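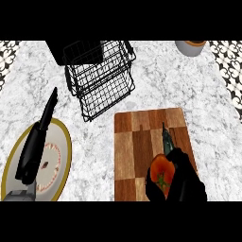
Funmilayo Olaniyan wrote back that the old reserve boundaries were off by 200 meters along the river, and could I please fix them before anyone cites this thing. Fair point!

So this is Tamuno 10, my boundary layers for 392 forest reserves. I redrew the river edges – slow work, but I kind of loved it – and left everything else alone.

Files
reserves.gpkg: the polygons
changes.csv: what moved, and how far
old/: the April version, if you need it

Pixel size of the source imagery is 30 meters, so please don't settle a fence dispute with it.

Fixes go to me or Lawal Edet.

Updated 2024-01-29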